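Two-Arm Board Cell: Pre-Run Safety and Inspection Checklist, with Comments

Cell: Burholm
Method under test: Zedel (waiting-hand labeling)
Completed by: Jeanine Coppens
Date: 2022-11-08
Status: passed, two items to fix before the next long session

Read this first

The checklist is the one we have used since February, with a new section for Zedel. Comments are mine. I have let them run long in places because the method changes what a safe start looks like, and because I am very happy with how it is going and wanted to get it down while I still remember the details.

For anyone joining from the Donuvgate side: Zedel trains on demonstrations in which every stretch of motion is labeled for each hand as either working or waiting. The old policy learned from the same kind of demonstrations without those labels, and it treated a hand that was holding still as a hand with nothing to learn. So it drifted. The new one learns to hold a waiting pose on purpose, and you can really see the difference when you stand at the stop button for an afternoon.

Section 1. Area and people

1.1 Walkway clear on both sides of the table. OK.

1.2 Curtain hanging clear of both arms through their full reach. OK.
Comment: Check this with the arms at the back of their range. The black curtain makes life a lot easier for the vision side, so please put it back properly if you move it.

1.3 Operator and spotter both present. OK.
Comment: The spotter keeps a hand on the stop and does nothing else. No phone, no logging, no sorting pegs for the next run. I know it is tempting when things go well!

1.4 Long hair tied, sleeves back, lanyards off. OK.

1.5 Everyone in the room knows which mode is active. OK.
Comment: Say it out loud. Teleoperation and policy playback look the same from the door.

Section 2. Arms

2.1 Shell screws seated on both forearms. OK.
Comment: Go round with a fingertip as well as by eye. White screws in white shells hide very well.

2.2 Wrist joints turn freely with power off. OK.
Comment: Left and right feel the same to me now. After the last service the left one had a slight catch.

2.3 Cables on each arm have slack at full extension. Fix.
Comment: They passed at every pose we use on the board, but the left one goes tighter than I like when the elbow comes all the way out. New clip ordered. Until it is fitted, the reach limit on the left arm stays on.

2.4 Joint limits loaded and confirmed on screen. OK.

2.5 Stop button tested from the spotter's position and from the operator's position. OK.
Comment: Tested during motion on both arms. Testing it at rest tells you very little.

Section 3. Hands

3.1 Fingers open and close without sticking. OK.

3.2 Grip force set to the board profile. OK.
Comment: The Bagheri profile, the gentle one. If someone has been running the heavier parts on another bench, the profile may still be loaded from that job. Read the name on the screen before you start.

3.3 Fingertips clean. OK.
Comment: A wipe with a dry cloth. Dusty fingertips cost us a whole morning of slipped pegs in February, and we blamed the network for it.

3.4 Waiting pose reached by each hand in turn. OK.
Comment: The heart of the new method, and my favorite line on the sheet. While one hand grips a part, the other should be up over the board with its fingers slightly curled, ready but out of the way. Run it left waiting, then right waiting. The free hand should look boring. 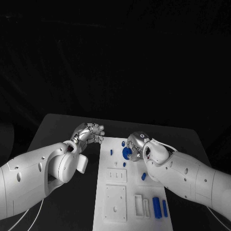

Section 4. Board and parts

4.1 Board lies flat and does not rock. OK.
Comment: Press each corner. The policy copes nicely with a board turned a few degrees, and we turn it on purpose between blocks. It does not cope with one that tips when a peg goes in.

4.2 Fixtures firm on the board. OK.
Comment: Try the slotted block and the holders with your hand. If one shifts, stop and fix it before any recording. A fixture that creeps during a session poisons the data slowly, and you only find out at training time.

4.3 Parts checked for cracks and burrs. OK.
Comment: One blue peg had a rough edge and is out of circulation. I put it in the reject tin with a label so it can't sneak back.

4.4 Parts placed according to the start card. OK.
Comment: Start cards are shuffled for each block. Please don't tidy the layout after you have set it. A peg lying on its side on the card should be lying on its side on the board. Those starts are where the two hands have to work out who goes first, and they are the most fun to watch.

4.5 Nothing on the board that is not on the card. OK.

Section 5. Power and floor

5.1 Supply within range on both arms. OK.

5.2 Controllers ventilated. OK.

5.3 Floor clear of trip hazards. Fix.

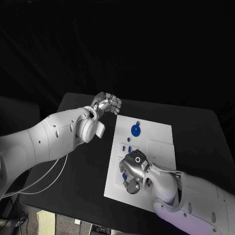 Power gets its own comment this time. We now run in blocks of 20 trials with both arms live throughout, which means the operator steps up to the table and back again far more often than in the old routine, always with eyes on the hands. That is a habit I want to keep, so the floor has to be made safe for people who aren't looking at it. At present the black power strip sits on the carpet past the near edge of the table, and there are cables running loose across the floor by the corner. Nothing has been pulled or tripped over. I would still like the strip mounted under the tabletop and the cables in a cover strip before we do another full day. The box on the carpet can go on the shelf at the same time.

5.4 Spare fuses in the drawer. OK.

5.5 Power-down order posted and readable. OK.
Comment: Reprinted. The old sheet had three people's corrections on it, two of which disagreed.

Section 6. Zedel-specific checks

6.1 Correct policy loaded. OK.
Comment: Trained on 398 demonstrations. The February policy used 103, and yes, I know what you are about to ask. We also trained an unlabeled version on the full 398 so that the comparison is fair. See the notes at the end.

6.2 Labels spot-checked. OK.
Comment: I opened a handful of recordings and stepped through them. Handoffs are still the tricky part. When a hand is on its way to help, is it working or waiting? Our rule is that it is working from the first moment it moves toward the part. Write that on your hand if you have to, since mixed rules here show up later as a twitch just before contact.

6.3 Minimum gap between hands active in software. OK.
Comment: Tested by steering the hands toward each other in teleoperation at low speed. Both arms held where they should. Do this with empty hands.

6.4 Slow first trial. OK.
Comment: Always run the first trial of a block at reduced speed with the spotter calling each grasp. It is a small price, and you catch the wrong start card nearly every time.

6.5 Waiting hand stays still during the other hand's insertion. OK.
Comment: I could have watched this all day. With the old policy the free hand would wander in toward the peg as if it were curious, and the gap limit would trip, and we would reset and start over. With Zedel the limit tripped so seldom that I went back and retested 6.3 to make sure it was switched on. It was.

6.6 Behavior after a dropped part. OK, with a note.
Comment: The hand that dropped it goes back for it, and the other hand holds off. Lovely. The exception is a part that rolls under the other forearm. Both hands then hesitate, and we have seen the hesitation last until the timeout. It is safe, and the arms stay put, but do not reach in to help before the stop is pressed. I mean this one. A hesitating robot looks very much like a finished robot.

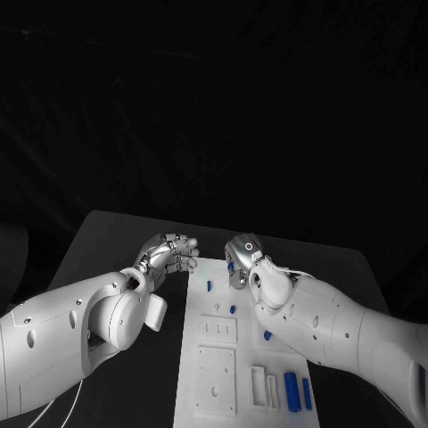 For the same reason, a timeout counts as a live state on this sheet. The operator calls "timeout," the spotter presses the stop, and only then does anyone's arm go over the table. We practiced it until it felt automatic, and I would ask every new pair to do the same before their first scored block.

6.7 Logs writing to disk. OK.
Comment: Check that the file is growing. A green light in the corner of the window only means the logger has started.

Section 7. Close of session

7.1 Hands empty, parts back in the tray. OK.

7.2 Arms parked. OK.

7.3 Power off in posted order. OK.

7.4 Faults entered in the cell book. OK.
Comment: The two fixes above, plus the rough peg.

Notes on the result so far

We scored 100 trials for each policy, same start cards, same parts, same pair at the table. Zedel finished 20 more than the unlabeled policy trained on the same recordings. I had hoped for a gain, and I did not expect it to be that clear on the first scored round!

Most of the gain comes from runs where the old policy would have tripped the gap limit. Grasping itself looks much the same in both. Insertions are a touch smoother with Zedel, but I would not put that in a paper yet, because I was scoring smoothness by eye and I knew which policy was running. Next round the scorer works from logs with the policy names removed.

Two things I would like to try. One is a third label, for a hand that is steadying the board or a fixture, which at the moment gets lumped in with working. The other is to relabel the February recordings by the current rule and see how far 103 good ones get us. If that goes well, the Donuvgate group can start from the recordings they already have and skip the long collection days.

Open items

Left arm cable clip (2.3). Ordered, reach limit stays on until fitted.
Power strip and floor cables (5.3). Mount and cover before the next full day.
Rolling part hesitation (6.6). Add start cards with parts near the forearms and record more of these cases.
Handoff labeling rule (6.2). Copy onto the sheet taped beside the operator's screen.

Signed off for single blocks with spotter. Full-day sessions on hold until 2.3 and 5.3 are closed.
J. Coppens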